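From: Veikko Pesonen
To: cell-practice list
Date: Sep 4, 2018
Subject: Re: [cell-practice] Draft clause 2, work surface and containers

Tomomi Nakajima wrote:
> Clause 2 says the container "shall be placed consistently". Consistently
> with what? At Inditz we read it as the table edge, Borden reads it as
> the marked outline. Also, are open flaps allowed?

The outline. The table edge moves when the cloth is changed. I propose:

2.1 The marked outline on the cloth is the only datum. 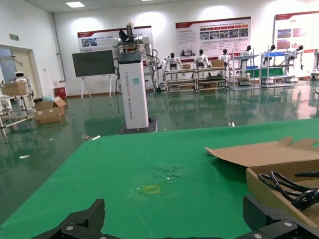 2.2 Flaps may stay open, but their state shall be logged at the start of each run. Of 757 runs logged at Nincombe in August, most queries concerned flaps.

2.3 Cable shall be coiled before a run begins. A loop over the box wall is permitted if logged.
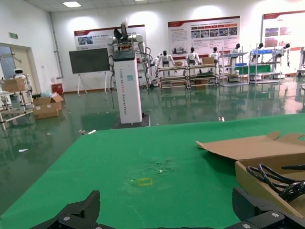 2.4 Loose scraps shall be cleared from cloth and floor between runs. Riku Koyama wanted this as "should". I would keep "shall".

2.5 Wrist view to be checked with the fingers at the box, both fingers visible. 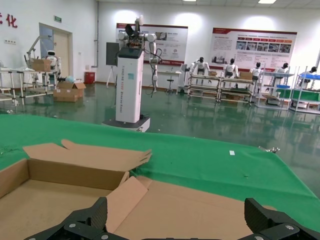

Wrist view, fingers at the open box (2.5)

Samah Kabbaj has the text for clause 3. Objections to 2.4 to the list, please.

Veikko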